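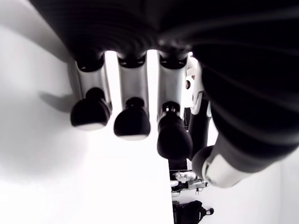 Close up under the palm.

Nivard Trevar Canvas Work Apron

We get asked about this apron more than anything else in the shop, so I've tried to put everything we know about it on one page. It's a full-length work apron in heavy cotton canvas, cut for people who stand at a bench, a sink or a potting table for most of the day and would like their shirt to come out the other end in one piece. I've worn mine for years (mostly in the garden, sometimes at the stove, once by accident to the bank) and it still looks better than most of the clothes I put under it.

The Trevar is the second apron Nivard has made. The first one tied at the neck, and a good many of you wrote in to say that it pulled after a couple of hours, especially with tools in the chest pocket. Cosmin Ilie, who cuts the patterns, went back to the table and came up with straps that cross at the back and sit out on the shoulders. What a difference! You slip it over your head, bring the waist ties around to the front, and more or less forget you have it on.

What you get

The body is one piece of canvas from chest to shin, with no seam across the middle to catch crumbs or sawdust. There are 4 pockets: a split one at the chest for a pencil and a small notebook, two deep ones at the hips, and a narrow one on the right thigh that was meant for a folding rule but fits a phone nicely as well. The corners of every pocket are bar-tacked, and the hip pockets have a double layer at the bottom, where the old ones used to wear through.

The straps are made of Bhutto webbing, a soft cotton weave that we like because it doesn't curl up at the edges after washing. You'll find two sliders on the back, one each side, so you can set the length once and leave it alone. If you are very tall, or you're buying for somebody who is, take the long size -- it adds length below the hip and leaves the chest where it was.

Colors

It comes in oat, brick and a dark green that Nivard calls Plolirov. The green is my own favorite and hides the most. Oat shows every splash of coffee to begin with, but it softens into something lovely, and plenty of our bakers won't wear anything else. Brick fades fastest in the sun, so bear that in mind if you work outdoors.

Washing and wear
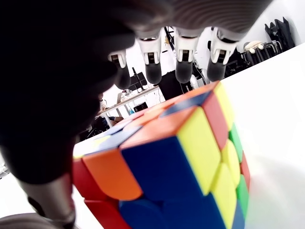

How should I wash it the first time?
Wash it on its own in cold water, inside out, and hang it up by the straps to dry. The canvas will feel stiff as a board when you take it down, and a day of wearing takes care of that.

After that first wash you can put it in with your other dark things. Expect it to draw up a little in length, around 2 percent, and hardly at all across the width. Please skip the dryer if you can manage it. The cloth itself will live through it, but the webbing gets tight and puckers along the stitching, and then the sliders are a nuisance to move. Iron it if you enjoy ironing. I don't, and mine hangs perfectly well.

Oil spots are best caught early with a dab of dish soap rubbed in by hand before the wash. Paint is there for good, I'm afraid, although some of our customers seem rather proud of theirs.

Ordering

The regular and long sizes are the same price. Item number 383, then add R or L for the size and tell us the color. The next batch of Plolirov green arrives on Thu 1 July, and we're happy to put one aside for you if you drop us a line before then. Oat and brick are on the shelf now.

If the size isn't right, send it back unwashed and we'll swap it. Spare webbing straps are sold separately, in pairs, with the sliders already threaded.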